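Household Textiles I — Course Handout, Unit 4
Folding Large Flat Pieces

Welcome back, everyone. After the washing and drying units I know many of you are eager to get to something tidier, and folding is a lovely place to land. We will spend most of the session on plain white cloths, the kind you would put on a table or hand to a guest, and I would ask you to be patient with yourselves for the first half hour or so. Everybody's corners wander at the beginning.

Our practice cloths come from Orell and measure 70 by 90 centimeters. They are a little stiff when new, but they soften nicely after a few washes. If you would like to bring something from home, please do, as long as it is plain and has four square corners (fitted sheets have their own unit, and they deserve it).

Finding the corners

Start by picking up any edge at all and letting the cloth hang. Gravity does a good deal of the work for you here. Slide along the hem until you reach a corner, hold it, and then follow the short side down to the next one. Many beginners grab a second corner too quickly and end up with the diagonal one, and then the whole cloth hangs in a triangle and won't lie straight. Put it down, smile, and begin again.

The first fold

Bring the two corners of one short side to the two corners of the other, and smooth from the fold outward with the flat of your hand. Try not to press hard yet — you may want to shift a layer. Once the hems agree with each other, run your palm along the crease.

The Engelhardt fold, described in your reader, goes into thirds after this. The Jimier fold goes into half and half again and makes a thicker, squarer bundle. I am fond of both, though for shelves 50 centimeters deep I find the Jimier bundle easier to stack.

For next time

Please read the Kilgate chapter on linen storage and write some 400 words about how cloths are kept in your own home: where they live, how they are folded, and what you might like to change. Drawings are very welcome, and they needn't be pretty.
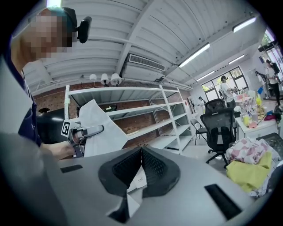 Bring your reader along as well, and a pencil for marking up the storage chapter while we talk it through together.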